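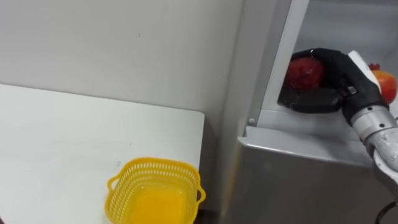 Why does a large batch of red rice come out gummy at the bottom and firm on top?

Most often there is too much liquid for the amount of tomato in the pot, and the thick part of the sauce settles before the rice can take it up.

Ticket 93
Product: Jarnen countertop rice cooker, large
Site: Lyimo, Drivgate location
Opened: January
Status: Closed

Reported problem
Red rice is on the lunch menu every day and is cooked from a family recipe scaled up for the cooker. Plain white rice comes out fine. Red rice sticks in a paste at the bottom, and the top layer still has a bite to it when the cooker switches to warm. The kitchen wants to know if the heating plate is bad.

First reply
Please send the full recipe as you cook it, in the order things go in the pot. Also tell us the brand of rice, whether it is rinsed, and whether the lid is opened during the cycle.

Customer
12 cups long grain rice from Nasitham, rinsed until the water is mostly clear. Bacon, onion and bell pepper are cooked in a skillet, then tomato paste and crushed tomatoes go in and simmer. Everything is poured in the cooker over the rice, with stock on top up to the line for 12 cups. Stir once, close the lid, press start. Lid stays closed until it switches over.

Reply
The fill line is for rice and water only. Crushed tomatoes carry a lot of water, and the onion and pepper give up more. Filling to the line with stock can still leave the wrong amount of liquid for the rice, as the solids take up room too. The thick sauce also sinks to the plate, gets hot early, and the thermostat reads that as a finished pot.

Please try the following with a smaller batch:
- Use nine cups of rice.
- Drain the crushed tomatoes and save the juice.
- Measure the juice and stock together. Do not use the fill line.
- Stir the tomato paste into the hot stock until there are no lumps.
- Put the cooked vegetables on top of the rice and leave them there.

Customer
Tried it this morning. Top is cooked through. Bottom still has a thin crust but no paste. Color is paler than we like.

Reply
A thin crust is normal with tomato and bacon fat. For color, cook the paste longer in the skillet before it goes in the stock — it should go from bright red to brick red. When the cooker switches to warm, fluff from the bottom and close the lid again before serving.

Customer
Ran it that way for three lunches. Color is right. We went back to the full 12 cups on the last one and got the paste again, so we are staying at nine and running a second pot at 11:30.

Reply
Nine cups is a good limit for rice with sauce in this model. The heating plate is working as it should and no part is being sent. We have asked for a note on tomato dishes to be added to the manual page for the fill line.

Closed by Jarnen support. Reply to this ticket to reopen it.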